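Skasero Tankrucksack im Test: Drei Liter zu viel Ehrgeiz

Wer nach Mendholm fährt, um dort den Seitenwagen über die Landstraßen prügeln zu sehen, fährt selbst Motorrad. Das ist kein Gesetz, aber der Parkplatz auf der Wiese hinter Start und Ziel ist mit Seitenständern so dicht bestückt, dass ein Auto dort wirkt wie ein Kühlschrank im Freibad. Ich bin also auch diesmal mit der Maschine hingefahren, 604 Kilometer hin und leider dieselben zurück, und hatte auf dem Tank den neuen Skasero in der mittleren Größe. Was man eben so braucht für ein Rennwochenende: Regenkombi, Ohrstöpsel, Programmheft vom letzten Mal und die Hoffnung, dass der Campingplatz diesmal warmes Wasser hat.

Gekauft habe ich das Ding selbst, zum vollen Preis. Lanska, der Hersteller, weiß von mir nur, dass ich zweimal in der Hotline saß. Dazu später.

Befestigung

Der Skasero wird über einen Ring am Tankdeckel gehalten, auf den man die Tasche von oben aufsetzt und einrasten lässt. Der Ring kommt mit drei Schrauben, einem Innensechskantschlüssel aus offenbar essbarem Metall und einer Anleitung, in der meine Maschine als »ähnlich Abb. 2« geführt wird. Abbildung 2 zeigt einen Roller.

Hat man den Ring einmal drauf, ist die Sache allerdings gut gelöst. Aufsetzen, drücken, klack. An der Tankstelle zieht man an einer roten Schlaufe und hat die Tasche in der Hand. Mit Handschuhen geht das auch, mit nassen Winterhandschuhen nur unter Flüchen. Auf den Betonplatten kurz vor Mendholm, die jeder kennt, der seine Bandscheiben dort gelassen hat, saß die Tasche fest und hat nicht gescheppert. Mein alter Magnetrucksack von Radwan ist auf demselben Stück einmal bis in meinen Schoß gewandert und hat dort bis zur nächsten Ortschaft gewohnt.

Platz und Einteilung

Auf dem Papier lässt sich das Volumen per Reißverschluss erweitern. In der Praxis erweitert man es einmal, schaut danach vergeblich nach dem Drehzahlmesser und macht den Reißverschluss wieder zu. Wer größer ist als ich oder einen hohen Lenker fährt, mag das anders sehen. Im Kurvengeläuf drückt die volle Tasche außerdem gegen die Jacke, und beim Rangieren mit vollem Lenkeinschlag auf der Wiese hat sie mir die Lichthupe betätigt. Der Herr vor mir hat freundlich zurückgewinkt.

Innen gibt es zwei Netzfächer, ein gepolstertes Fach für die Kamera und einen Kabeldurchlass, durch den mein Ladekabel passt, solange kein Stecker dran ist. Das Kartenfach obendrauf ist groß genug für ein zweimal gefaltetes Streckenblatt. Ich weiß, dass alle nur noch mit dem Telefon navigieren. In Mendholm bricht am Renntag trotzdem das Netz zusammen, und dann steht man mit Papier auf dem Tank plötzlich im Mittelpunkt des Interesses und erklärt Fremden, wie man trotz Sperrung zum Zuschauerhang an der Mühle kommt.

Regen

Der Hersteller schreibt »wasserabweisend« und meint es genau so. Ein Schauer perlt ab. Ein Nachmittag Landregen tut das nicht, der zieht erst in die Nähte ein und dann ins Programmheft. Es liegt eine Regenhaube bei, signalgelb, mit Gummizug. Sie hält bis Tempo hundert. Danach bläht sie sich auf und man fährt hinter einem Airbag her. Ich habe den Zug mit einem Knoten verkürzt, seitdem ist Ruhe. Warum man das nicht ab Werk so macht, wollte ich von der Hotline wissen. Man nehme den Hinweis gern auf.

Der zweite Anruf galt der roten Schlaufe, an der sich nach ein paar Wochen die Naht löste. Da muss ich Lanska loben: Ersatz lag ohne weitere Fragen im Briefkasten, samt einem Aufkleber, den ich nicht bestellt hatte und der jetzt am Werkzeugschrank klebt.

Zweite Meinung

Nicanor Quintana, mit dem ich seit Jahren zu den Straßenrennen fahre, hat denselben Rucksack auf seiner dicken Reiseenduro. Er findet ihn großartig. Er hat aber auch einen Kunststofftank, eine Sitzposition wie auf einem Barhocker und packt grundsätzlich nur eine Zahnbürste und Wurst ein. Bei ihm stört die Erweiterung niemanden, im Gegenteil, da passt dann die große Wurst hinein. An seiner Maschine hat er den Ring um ein Loch nach vorn versetzt, wodurch die Tasche weiter vom Bauch wegrückt. Das habe ich nachgemacht und nehme die Hälfte meiner Klagen über das Kurvenfahren hiermit zurück.

Lack

Unter dem Boden der Tasche bleibt ein Fingerbreit Luft, solange sie nicht voll ist. Voll setzt sie hinten auf. Nach 800 Kilometern mit Straßenstaub hatte ich dort zwei matte Stellen im Klarlack, die sich zum Glück auspolieren ließen. Ein Streifen Schutzfolie kostet fast nichts und sollte in den Karton. Bis Lanska das auch findet, bitte selbst kaufen, und zwar vor der ersten Fahrt.

Was mir gefallen hat
Der Ring, sobald er sitzt. Die Schlaufe, seit sie neu ist. Das Kartenfach. Dass die Reißverschlüsse nach einer ganzen Saison Fliegen und Staub noch laufen.

Was mir nicht gefallen hat
Die Haube ohne Knoten. Der Kabeldurchlass. Der Innensechskant, der bei der dritten Schraube rund war. Und der Tragegurt, mit dem man das Ganze angeblich als Umhängetasche benutzen kann: Auf dem Weg vom Parkplatz zur Tribüne sieht man damit aus, als wolle man dort Eis verkaufen.

Kaufen?

Für das Rennwochenende mit Zelt am Heck und Kleinkram vorn: ja, in der mittleren Größe, mit Folie und vernünftigem Werkzeug. Wer eine sportliche Maschine mit kurzem Tank fährt, nimmt besser die kleine. Im November gehen die Preise erfahrungsgemäß herunter, weil dann außer Nicanor keiner mehr fährt.
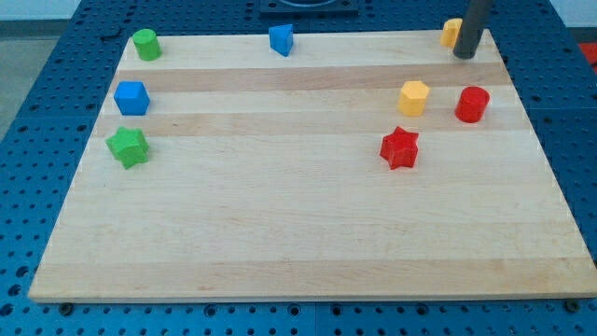

Nachtrag vom 26/07/2025

Die Ersatzschlaufe hält weiterhin. Der Aufkleber auch. Den Kabeldurchlass habe ich mit dem Teppichmesser erweitert, womit die Garantie vermutlich erledigt ist, aber das Telefon lädt.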